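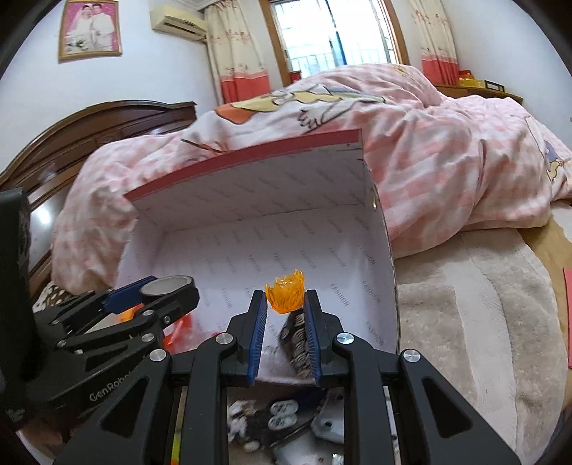

The box had come home with a pair of boots in it, years ago, and it still said FASHION all over the inside, row after slanting row of it, as if whoever printed the stuff had been afraid you might forget between one word and the next. My grandmother had kept the box and given away the boots. That was her way with most things. She loved a good box.

By the winter I am telling you about, it held the crowns. She called them crowns, anyway, and so did we, and I was nearly grown before it crossed my mind that they might have been meant for candle cups, or the tops of something, or bits of a lamp that never got put together. They were small plastic things, orange and red, with points all around the rim, and you could see the light through them if you held one up to the kitchen window around four in the afternoon, when the sun came in low over the Vasdale road and landed on the bread bin.

She had got them from the Fostard works when it shut. Everybody in the valley took something from Fostard that December. My uncle took a door (a whole door, with the number 212 on it, and he hung it on his henhouse), and the people across the lane took enough brown string to last them into the next life. My grandmother walked home with her coat pockets rattling, and went back the next morning with a bag.

"What are they for?" I asked her, and she gave me the look she kept for people who asked what a cat was for.

So we sorted them, she and I, with the box tipped toward us so we could see into the corners. The orange ones were for ordinary people, she said. The red ones were for people who had been through something. She would pick one out and hold it there between finger and thumb, turning it a little, and then she would decide. This one for the woman who drove the Tument bus. This one for the baker's boy, who had been so brave about his ear. One for the old dog at Valderrama Farm, an orange one, and then she thought about it some more, and put it back and found him a red.

I was 25 when the box came to me. The corners had gone soft by then and the red edge had faded some, and I put it on the bed and tipped it toward me, the old way, and sat for a good while with my hand in it, trying to remember which one she had said was mine.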